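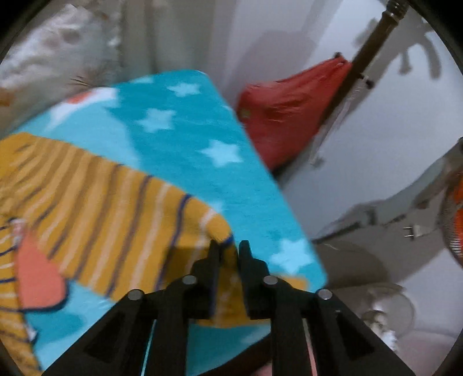
*Una prenda a rayas color mostaza sobre una superficie turquesa con estrellas.*

# La ropa que pasa de mano en mano

A las nueve de la mañana del martes ya hay cola en el local de Prerent. Tres madres con carrito, un abuelo con una bolsa de deporte y una pareja que espera su primer hijo para mayo. Vienen a devolver ropa de bebé y a llevarse la de la talla siguiente.

El sistema es sencillo. Las familias pagan una cuota mensual, eligen las prendas y las devuelven cuando dejan de servir. La empresa las lava, las repara si hace falta y las vuelve a poner en circulación. Lo que está demasiado gastado sale del catálogo y se vende por kilos a un taller de trapos industriales.

Hacer Bilgin abrió el negocio después de tener gemelas. Antes había trabajado en la sección infantil de unos grandes almacenes y conocía el problema desde el otro lado del mostrador. «Vendíamos pijamas de tres meses que se usaban cinco semanas», recuerda. «La gente volvía a por la talla siguiente con cara de no entender en qué se le iba el dinero».

Empezó con la ropa de sus hijas y la de dos primas. Hoy el almacén guarda 1.256 prendas, ordenadas por talla y por temporada, y la lista de espera para los abrigos de invierno se abre en verano. Los abrigos son lo más pedido. También lo más difícil de reponer, porque las familias que los compran nuevos suelen guardarlos para un hermano.

**El precio de lavar**

La mayor partida de gasto no es la compra de ropa, sino la lavandería. Prerent la tiene contratada con Ersoy, un taller del mismo polígono que antes trabajaba solo para restaurantes. Melahat Tuncer lleva allí el turno de mañana y separa las cargas a mano. Los bodis y los pijamas de algodón van juntos. La lana va aparte, en frío y con poco centrifugado. Los estampados se vuelven del revés antes de entrar en la máquina.

Las manchas que más trabajo dan son las de plátano y las de crema solar. La primera se oscurece con los días y la segunda amarillea con la plancha. Tuncer pide a las familias que no intenten quitarlas en casa con lejía. «Prefiero la mancha al agujero», dice.

Cada prenda lleva una etiqueta cosida con un número y en una ficha se apuntan los lavados. A los 45 se revisa entera: costuras, corchetes, elásticos y puños. Los corchetes se cambian con una prensa de mesa. Las rodillas se refuerzan por dentro.

**Comprar pensando en el décimo dueño**

La forma de comprar también ha cambiado. Margarida Coelho, diseñadora de la marca Tikico, vende parte de su producción a servicios de alquiler y ha tenido que rehacer los patrones. Ha quitado los botones forrados y los bolsillos decorativos, y ha puesto dobladillos que se pueden soltar para ganar dos centímetros de largo. El punto es más denso y la prenda pesa más. También cuesta más, y en una tienda corriente, reconoce, le resulta difícil venderla.

Los colores son otro asunto. El blanco apenas se compra ya. Funcionan los tonos medios, las rayas y los estampados pequeños, que disimulan el desgaste y sirven para cualquier criatura. Coelho hizo una serie en beis que las revistas sacaron mucho y que las familias devolvían sin estrenar.

**Lo que no se devuelve**

No todo el mundo queda convencido. Şükran Tekin se dio de baja a los pocos meses. Le incomodaba vigilar la ropa de su hijo en el parque y acabó usando la alquilada solo para salir de visita. Ahora se apaña con un grupo de vecinas que se pasan bolsas sin llevar cuentas. Le parece más cómodo, aunque le llegan muchas camisetas y casi ningún pantalón.

Sinan Oral, en cambio, sigue abonado con su segunda hija. Calcula que gasta menos que con el mayor, pero lo que más valora es el armario, que cierra. La única prenda que no quiso devolver fue un jersey verde con el que la niña aprendió a andar. Pagó la diferencia y se lo quedó.

En Prerent esas compras tienen una casilla propia en la ficha. Bilgin revisa el listado a final de mes y procura conseguir otra prenda de la misma talla. El jersey verde todavía no ha podido reponerlo.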